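Uminen Handheld Gripper Pair, for Household Task Recording
Eramum product pages > Data capture > Grippers

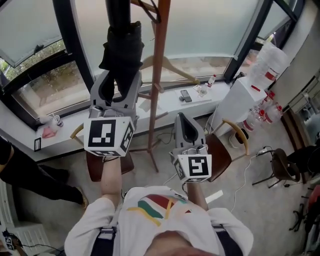
Can a robot hang up a coat yet?
Sometimes, on a rack it has been trained on and with a garment it has handled before. Loose cloth on an unfamiliar rack is still unreliable, and a person is faster in every case we have measured.

The Uminen pair is sold for work on that gap. The operator holds one gripper in each hand and does the chore at normal speed. Each unit has a light gray body, a marker cube for position tracking and curved fingers with black inner pads. The recorded motion is then used to train an arm fitted with the same fingers.

Suitable tasks
Garments on racks and hangers, light folding, clearing cups and small bottles, sorting parts into bins. Heavy loads, sharp tools and anything that needs fingertip feel are outside the design range. Buttons and zippers remain poor -- we do not recommend the pair for either.

Specifications
Units per set: 2
Rated load per gripper: 800 g
Session memory: 1024 recordings
Run time: about 144 minutes per charge
Finger pads: replaceable, sold in pairs

Setup
Charge both units fully before first use. Run the Medina calibration routine with the cubes clean and uncovered. Repeat it after any drop or pad change. Sleeves and hanging fabric must not cover a cube for long stretches; recordings with extended tracking loss are flagged and should be discarded.

Compatibility
Works with Ikosari arms, second series and later. First-series arms need the adapter plate, which is ordered separately. Mobile bases are not supported.

Page revised 4/10/23. Spare pads and cubes are listed under Accessories.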